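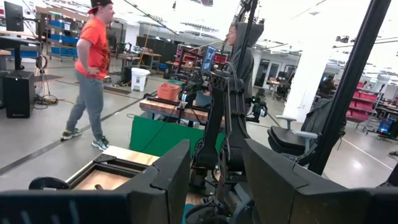 Penico two-arm kit, the bench version with the wrist cameras. We bought it in June thru Loltbridge. $3945 for the finger and camera add-on alone, arms quoted separately, so read the quote twice. I didn't. Lingyun did, thankfully.

Good stuff first. Fingers swap fast. Wrist view is clear enough to sort by. Support said 8 business days for spare pads and they came in 8.

Bad. Cable management is on you. Budget for ties, clamps, a second power strip, all of it. Manual has 2 pages on mounting and one is a parts list. Also the fingers are wide, they take up a lot of the wrist view, so plan where your trays go before you bolt anything down.
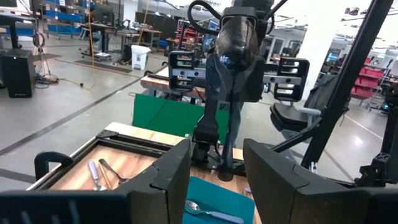

2 min read

Cutlery is our main job on it. Spoons and such, wooden tray and a teal one. Flat thin handles are teh hard part on any gripper this chunky, so try your own parts before you sign. Ask for a loaner. Kaijage does them, Loltbridge wouldn't.

Money stuff nobody put in our plan:
Table and clamps, we had most of it
Spare finger set, get one, don't argue
Setup time. Some 14 hours for us, Faraji did most of that
Training, skip the paid one

Would I buy again? Yes but thru somebody else, and I'd get the arms and add-on on one PO so shipping isnt billed twice. Oduor wants a second kit for next year, I said price the Pumbridge one first. Cheaper pads, same bolt pattern they claim. Havent tried it yet.

4 out of 5. Would be more if the manual was better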